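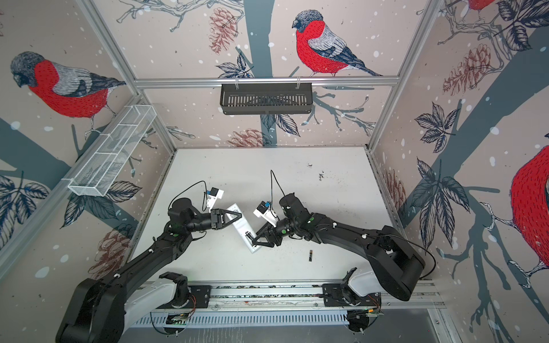
Changing the Batteries in a Remote Control (and Getting a Dead One Going Again)

By Maricica Toma
11 March 2021

Home | Around the House | Small Repairs | Sewing | Letters | About

700 shares | 7 comments

My mother-in-law rang me one evening in January to say that her remote had died and she was going to buy a new one. I asked whether she had changed the batteries. She had, she said, and very carefully too, and it still did nothing at all. So I went over with my little tin of bits and bobs, and after a cup of tea and a good deal of squinting we found that one of the new batteries was in back to front and the spring behind the other had gone a bit furry and green. Ten minutes with some vinegar and a cotton bud and she was back to her programmes. I have been meaning to write it all down ever since, as it is the sort of job everyone thinks is too small to need explaining, and yet there are drawers all over the country with perfectly good remotes lying in them.

What follows is for the ordinary white or black plastic sort that takes AA or AAA batteries. The ones with a flat round coin battery are a little different and I'll come to those at the end.

What you'll need

Fresh batteries, all of the same make and bought together if you can manage it
A few cotton buds
A small saucer of white vinegar
A dry cloth, an old T-shirt is lovely for this
A wooden cocktail stick
Somewhere pale and flat to work

That last one sounds fussy, I know! But a dark AA on a dark rug is a miserable thing to look for, and the little cover is worse. I use a white tray, and I give it a wipe first, because any grit or crumbs on the surface will find their way into the battery compartment the moment you turn the remote over. If you haven't got a tray then a clean tea towel spread on the table does very nicely.

Step 1. Open the compartment

Turn the remote on its front. The cover is nearly always on the back, towards the lower end, and it either slides off in the direction of a small arrow or has a tab you press in with your thumbnail. Don't lever it with a knife. I have snapped a tab that way and had to hold the cover on with tape until we moved house. If it's stiff, hold the remote steady with one hand low down near the compartment and push with the flat of your other thumb, quite firmly, and it will usually give.

Put the cover on the tray straight away. Not the arm of the sofa.

Step 2. Take the old batteries out

Push each battery towards its spring and lift the other end. They can be surprisingly snug, especially if they've been in there for years, and this is where your cocktail stick comes in handy. Slide it under the end away from the spring and ease upwards. If the battery shoots out and rolls off, well, you've got your pale surface and you'll spot it.

Have a look at the battery as it comes out. A clean one is fine to handle. If there is white or greenish crust on it, or it feels damp, put some rubber gloves on before you go any further and keep your fingers away from your eyes. Tape over the ends and put it in a jam jar for the battery recycling, never in the kitchen bin.

Step 3. Clean the contacts

Even when everything looks all right I do this, it takes a moment and it cures more remotes than you'd think. Rub the springs and the flat metal tabs with a dry cotton bud. If there's crust, dip the bud in the vinegar, squeeze it against the side of the saucer so that it's barely wet, and dab. It will fizz a little if it's an alkaline leak. Dab, wipe, fresh bud, dab again, until the metal looks like metal. Then go over it with a bud dampened in plain water, dry it with your cloth, and leave it open for an hour or so.

Please don't pour the vinegar in. My friend Sebastian Dumitrescu did, and that was the end of that remote.

Step 4. Put the new ones in the right way round

Look inside the compartment for the plus and minus signs moulded in the plastic. They are often tiny and the same colour as everything round them, so tilt the remote towards a lamp. The end with the little raised button is the plus. The flat end is the minus, and it generally sits against the spring. Where there are two batteries side by side they usually point in opposite directions, which is what caught my mother-in-law out.

Put the flat end in first, press it against the spring, and let the other end drop down. Give each one a small roll with your fingertip, which helps it to make a good contact.

Step 5. Cover on, and try it

Slide the cover back until it clicks. Try the remote from close up before you sit down across the room. If it's still doing nothing, take the batteries out again, press every button a few times, and put them back. It sounds like superstition but it does sometimes wake them up.

You can also check whether an infra-red remote is sending anything by pointing it at your mobile phone's camera and pressing a button. On many phones you'll see a pale flicker on the screen. Some phones filter it out, so try the camera on the other side too.

A few words about coin batteries

These mostly sit in a small drawer or under a screwed-down cover, and the writing on the battery normally faces you. Keep them well away from little ones, in the packet and up high, old ones as well as new. They are very dangerous if swallowed, so if you think a child may have got hold of one, go straight to A&E and don't wait to see.

Comments

Tudor Ardeleanu
The cocktail stick worked a treat, thank you. I'd been using a teaspoon and had bent one of the springs nearly flat. Teased it out again with tweezers.

Lai-ching Kuo
Can I mix one new battery with one old one if I've only got the one left?

Maricica Toma
Better not, Lai-ching, the old one gets drained too far and that's when they leak. Pop the odd one in a kitchen clock that only takes one!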